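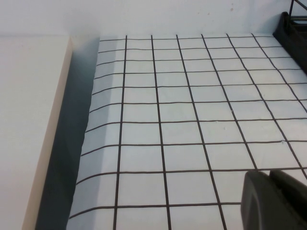

How long should washing-up sit in the rack before somebody puts it away?
Until the next meal, at the outside. After that it has stopped drying and started living there.

(Pause. Let the guilty ones look at their shoes.)

Slide 1. Who I am. Rostam Hosseinzadeh, from Brorkel, where we write about kitchens for people who rent them. Say thanks to Rineck for the hall and the biscuits. Don't say anything about the biscuits.

Slide 2. The survey. We asked 459 tenants where their plates live. The form offered cupboard, shelf or drawer. A great many crossed all three out and wrote "rack" in the margin, one of them in capitals. I felt seen. Move on quickly before anyone asks about sampling, as we stood outside a hardware shop with clipboards.

Slide 3. The case against the cupboard. Mine at Pravness Court was 12 inches deep and the dinner plates wanted 13. The door stayed open a finger's width for the whole tenancy. I got used to it the way you get used to a relative's cough.

(If they laugh, do the bit about the landlord and the spirit level. If not, straight to 4.)

Slide 4. The plate rack as furniture. 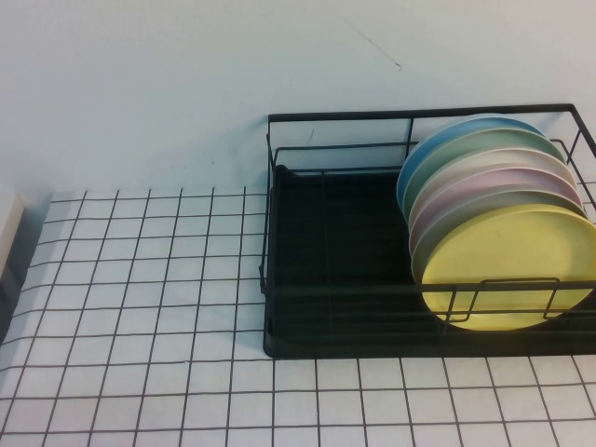

Once you admit the rack is permanent, you can start treating it properly. Push it back to the wall so you get the front of the worktop for chopping. Stand the plates up and all facing the same way. Mix your colours if you like. I own pastel plates and I'm told they make me look approachable, which hasn't been my experience.

The drip tray. Slow down here, it's the only useful part of the talk. Lift it out and tip it every evening. Wipe under it while you're there, grouted worktops especially, where whatever gets left behind settles into the lines and takes up a trade. Vinegar and an old toothbrush. Label the toothbrush.

Slide 5. Spacing. One plate to a slot, and resist the urge to double up when guests have gone. Two plates pressed together will still be damp at breakfast. Bowls go at the end, tilted, or they collect a small pond. Mugs anywhere but on top of the plates. I have lost a good mug this way and a fairly good plate.

Slide 6. Shared houses. My friend Vītola's rule: whoever wants the sink empties the rack first. It ran for 5 months without an argument, chiefly by everyone eating toast. Offer it to the room anyway.

Questions. Somebody will bring up dishwashers. Smile, say I'm very happy for them, and take the next hand.

Leave the handouts by the door. Take the spare biscuits home if they're still there.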